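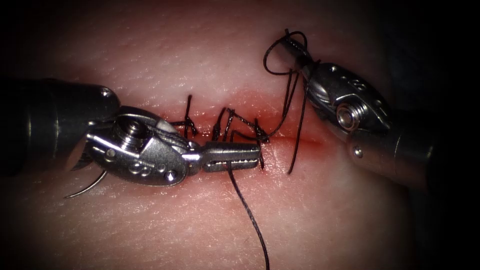

Corngate is a collection of recorded suturing demonstrations used to teach a pair of surgical robot arms to close a wound on a practice pad. It was begun in January by Graciela Garrido at the Prirkum laboratory, and the first public release, dated October 12, 2022, holds 1228 demonstrations.

Background
Stitching is a marvellous test for a learning system. Thread bends, slips and tangles in ways that are very hard to write rules for, yet a practised person copes with all of it almost without thinking. Corngate tries to capture that skill by example. An operator drives both arms from a console while the software, called Tarar, stores the camera pictures alongside the position of every joint.

Method
Work is done on synthetic skin pads with a straight cut across them. Each arm holds a needle driver, and the thread is wound round one set of jaws to throw a knot. 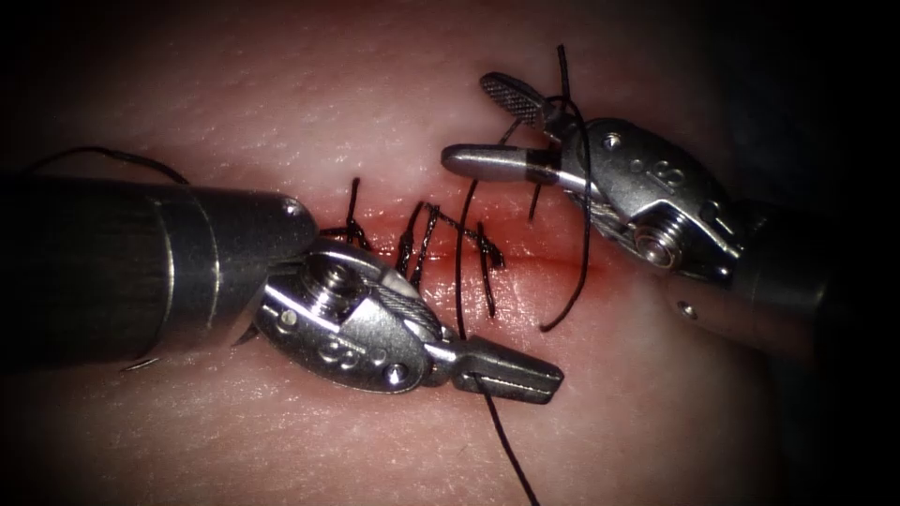
Every knot is saved as a separate example – from the first loop to the final pull – so that a model can practise one part of the job at a time. The 12 operators range from complete beginners to people with years at the console, and the mixture is one of the most interesting things about the set. Fumbled loops and second attempts are kept and labelled, giving the system a chance to learn how to recover.

Later work
A companion set, Zoltano, adds curved cuts and four thicknesses of thread. It uses the same labels as Corngate, and the two can be loaded together.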